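Wanyama (desk arm)

Wanyama is the name we gave to the desk-mounted robot arm at the Gerudham workshop, and this article is the closest thing it has to a manual. I started it as a page of notes to myself, then other people began editing it, so please forgive the chatty bits — I'm Mwende Rweyemamu, I look after the arm most of the time, and I never got round to making it sound official.

Overview

The arm is a small jointed one that sits on a white desk against the blue partition, sharing its space with a monitor, a keyboard and far more cable than I'd like. It came to us as a kit from Gredness and was put together over a couple of evenings in June. It does light handling: picking up a connector, moving it, putting it down again, and doing that all afternoon without getting bored (I can't say the same for me). Nearly everything that goes wrong with it is a cable or a screw, and I'd say that to anybody taking on a machine of this size. The clever parts mostly look after themselves.

Setting up

Start with the power off at the strip. I know, I know, but the software stop only holds the joints, it doesn't take the power away from them. Clear enough desk that the arm can swing its full reach without dragging something after it, then stretch it out by hand, slowly, and watch the cables as it goes. They should hang in an easy loop at each joint. If one goes tight before the joint reaches its stop, feed a bit more slack through and try again.

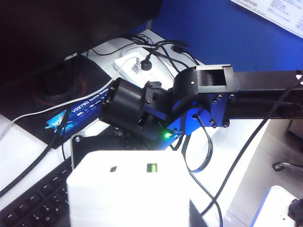 The side plates are where I always go next. Each screw gets a gentle quarter turn with the hand driver to see whether it gives, and if it does, out it comes, a tiny dab of threadlocker, and back in. Please don't use the electric driver for this! Somebody stripped two threads on the first set of plates that way and we waited ages for new ones from Prirbridge. The motor housings want the same check, though they loosen less often.

Once the screws are done, switch on and let the arm find its home position. It folds in, pauses, and unfolds again. If it stops halfway and sulks, switch off, wait for the lights to go out, move it by hand to somewhere near the middle of its travel and have another go. I run it through 11 slow moves after that, the same ones every time, and listen. You get to know the noise. A dry click at the elbow usually means a cable is catching on a screw head, and a sort of grumble from lower down means the base clamp wants tightening.

Calibration

Calibration is dull but quick. The arm goes to a set of marked points and you nudge it until it agrees with the marks, then save. Do it after any work on the joints, after the desk has been moved, and after anyone has leaned on the thing (they won't own up, so check anyway). I keep the old calibration file with the month in its name until the new one has survived a whole day. Twice I've been glad of it.

Routine care

The log counts full cycles, and I work from that. Every 200 cycles I wipe the arm down with a dry cloth and look along each cable for flattened or shiny patches. At 300 the gripper comes off for a proper clean. At 1000 the whole lot gets stripped back to the plates, which takes me most of a morning with the radio on, and I rather enjoy it.

Cables deserve a paragraph of their own. A cable that bends in the same spot over and over will fail inside long before the outside shows it, and what you get is an arm that works beautifully until it reaches one particular pose and then drops out. Swap the suspect lead for a known good one before you touch any settings. I once spent two days changing speeds and limits over a lead that cost less than my lunch.

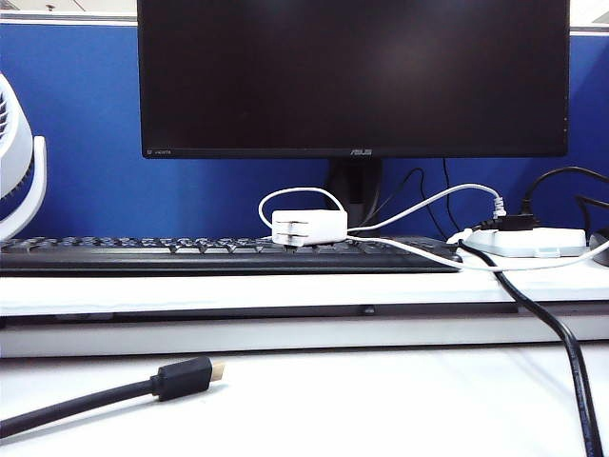

Oduya disagrees with the swapping advice, and left a note on the talk page asking for it to be changed: you should wiggle the suspect lead at both ends with the arm holding still and the log open, as a swap disturbs everything nearby and can hide the fault for a week. The same note asks for the base clamp to be moved up into the routine checks, before the cables.

I've taken the second point and will shift the clamp when I next tidy the page. On the first I'm half persuaded — wiggling is fine for the long leads, but keep your fingers well clear of the elbow while the motors are live, and use a wooden stick or something similar if you can't reach safely.

Known faults

Slow homing in the mornings. Comes and goes, and seems worse in a cold room. A few warm-up moves sort it out.

Gripper doesn't close fully. Clean it first, then redo the calibration.

Arm drifts to one side over a long run. Base clamp, nearly always.

See also: Spare plates; Threadlocker, which one; Gerudham workshop opening up and locking up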